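Wellham Letter > Opinion > Home and Habits

Please Teach Us Again How to Fold and Mend

7 min read

When I moved to Wellham nine years ago, I brought two suitcases and a small tin of needles from my mother. The suitcases are long gone. The tin is on the shelf above my desk, and last December I opened it for the first time in perhaps four years, to repair the lining of a winter coat. 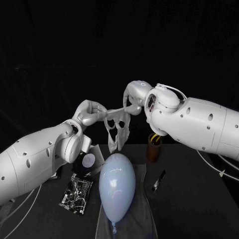

It took me the whole evening. I had forgotten how to make a knot that stays inside the cloth, and my stitches were wide and crooked. My mother would have pulled them all out without a word and given me back the coat. But the lining holds, and I wear the coat every morning to the bus.

I write this because our town is now deciding what to do with the old sewing room at the Bovberg school. The proposal is to close it and use the space for storage. I understand the reasons. The room is used very little, the machines are old, and the school has many other needs. Still I believe it would be a mistake, and I would like to explain why as clearly as I can.

In the country where I grew up, every child learned to sew a button, close a seam and darn a sock. We did not love these lessons. The room was cold and the thread was of bad quality, always breaking. I remember that I made an apron with one pocket higher than the other, and I received a low grade for it. But after that year I was never again afraid of a hole in my clothes. I could look at a torn thing and see what steps it would need.

Here I meet many clever people who do not have this. A colleague threw away a good wool sweater, a Taheri, because of a hole smaller than a pea. I asked if I could take it and she was surprised, even a little ashamed, and said it was ruined. I closed the hole in one lunch break. She is better than me in almost everything we do at work, so I do not tell this to feel superior. She was simply never shown.

People say to me that clothes are cheap now and it is not worth the time. With some clothes this is true, I admit it. There are shirts made so badly that the cloth around the hole is too weak to hold a new thread. But I think we accept such shirts partly because we have stopped looking at how they are made. A person who has sewn one seam turns a shirt inside out before buying it. She sees if the edge is finished, and she pulls a little at the side to see if the stitches open. The shops would have to sell us something better if more of us did this.

There is also the question of money. The letter we received from the town says that keeping the room open would cost 1,535 dollars for the year, with the service of the machines included. It is not nothing. But when I read the rest of the budget I found much larger amounts for things I could not understand even after reading them twice — my English is not perfect, but I do not think it was only my English.

I have heard another argument, that children can learn all this from videos. I have used such videos myself, for the coat. They are helpful and I am grateful to the people who make them. But a video cannot feel that you are pulling the thread too tight. My teacher used to put her finger on the cloth beside mine, and I understood immediately. For this kind of learning I still believe you need another person at the table.

I do not ask that we all make our own clothes. My proposal is small. Let the room stay open for 2 more years, and offer one evening course for adults beside the lessons for children. The fabric shop Flinomlow has a box of leftover pieces by the door which it gives away, and these would be enough for beginners. If after this time the chairs are still empty, I will accept that I was wrong and the room can be filled with boxes.

The town is taking written opinions until the end of the month. Mine is already sent. I wrote it by hand, and I corrected it four times before I was satisfied with the grammar.

Related
The bus to Bovberg needs a later return
What we lost when the shoe repair closed
Letters: more on the school budget
A winter coat should last longer than a winter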